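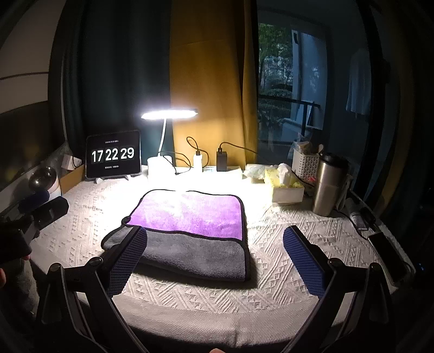

grekell_78
Pues yo sigo diciendo que lo primero es dejar de echar suavizante. Da igual la marca de toalla. Con suavizante el rizo se apelmaza y no hay manera.

moradoygris
Ya, si eso lo leí en el otro hilo y lo dejé en septiembre. La pregunta mía es otra: cómo dobláis las de dos caras para que no se vaya una capa por su lado. La mía es morada por una cara y gris oscuro por la otra, con ribete negro, y siempre me asoma el gris por la izquierda. Doblo, aliso, y asoma. El bultito del ribete en la esquina del pliegue tampoco ayuda

Sukeo
De qué gramaje es?

moradoygris
ni idea, no tiene etiqueta, se la corté. Es de felpa gordita

Sukeo
Pues mal, cortar etiquetas. Las gordas no se doblan en cuatro, se doblan en tres. A lo largo primero y luego a lo corto. El pliegue queda por dentro y el ribete no se monta encima de sí mismo.

lavadora_vieja
En tres no me ha quedado bien en la vida. En dos y punto, y al cajón. Total, dentro del cajón quién mira

Sukeo
Mira el que abre el cajón

pinzasdemadera
Yo hago esto, por si sirve:
- la toalla boca abajo, la cara que quieres ver contra la mesa
- estirar desde las esquinas, no desde el centro
- doblar dejando la capa de arriba un dedo más corta
- darle la vuelta y ya
Lo del dedo es lo importante. Si las igualas al doblar, al darle la vuelta la gruesa empuja y se sale

moradoygris
un dedo más corta la de arriba, que luego es la de abajo?? me he perdido

pinzasdemadera
La que tienes a la vista mientras doblas. Al girarla queda debajo y escondida. Prueba una vez y lo ves, escrito suena mas lioso de lo que es

grekell_78
Y quita el mantel. Sobre tela con relieve la felpa se agarra y no la alisas ni a tiros. Sobre mesa lisa resbala y se coloca sola.

moradoygris
el mantel no lo quito q debajo la mesa está fatal. Es el blanco roto ese de zigzags y triangulitos, me gusta. Además tengo encima la lámpara, la regleta y el reloj, no voy a desmontar todo por una toalla

lavadora_vieja
Jajaja eso digo yo

grekell_78
Pues entonces no te quejes de que asoma. Yo con mantel con dibujo en relieve no he conseguido un pliegue recto nunca.

fonseca_hogar
No estoy de acuerdo. Yo doblo encima de la colcha, que tiene más relieve que cualquier mantel, y sin problema. Lo que pasa es que hay toallas cosidas torcidas de fábrica. Cara y cara no miden lo mismo. Comprobadlo: esquina con esquina en diagonal, si no casa es la toalla y no sois vosotros.

moradoygris
uy, eso no lo había pensado. Luego lo miro

Pasdale
Lo de la diagonal vale. Tenía un juego de 2 y una casaba y la otra no, comprados el mismo día. La torcida la dejé para el perro.

Sukeo
Puede encoger una cara más que la otra tb, si una lleva más algodón. A mí me pasó lavando a 60. Ahora a 30 y tendida a la sombra. Sin secadora.

lavadora_vieja
A 30 no sale limpio nada. Lo siento

Sukeo
Ya hubo un hilo de 308 mensajes sobre eso, no empecemos

lavadora_vieja
vale vale

pinzasdemadera
Otra cosa, el ribete. Si hace bulto en el extremo es que el dobladillo va muy prieto ahí. Plancha templada solo en el borde, por encima de un trapo. La felpa ni tocarla, que la aplastas.

grekell_78
Planchar toallas, lo que me faltaba por leer

pinzasdemadera
El borde, he dicho el borde

moradoygris
Vuelvo. Hecha la prueba de la diagonal. Casa casi bien, así que torcida no es, soy yo. Con el truco del dedo la primera me salió al revés (dejé corta la que no era) y la segunda ya decente. El gris asoma un pelín pero mucho menos. En tres no me convence, queda un ladrillo y no me cabe en la balda, que tiene 18 cm de alto y ya hay otras debajo

Sukeo
En la balda ponla de canto

moradoygris
de canto se me abre

Sukeo
Si está en tres no se abre.

fonseca_hogar
Yo las de canto las meto en una caja sin tapa y aguantan. Eso sí, bien juntas, si quitas dos se caen todas las demás

Pasdale
enrolladas, gente. Enrolladas y fuera tonterías

grekell_78
Enrolladas ocupan el doble

Pasdale
las tuyas

moradoygris
Enrollada con dos colores queda bonita la verdad, se ve como una espiral. Pero el ribete negro se queda por fuera y se descuelga. Una goma?

pinzasdemadera
Goma no, que marca. Remete la esquina en el último giro, como los calcetines

moradoygris
ok pruebo mañana y os digo. Y lo del mantel lo sigo pensando grekell, que conste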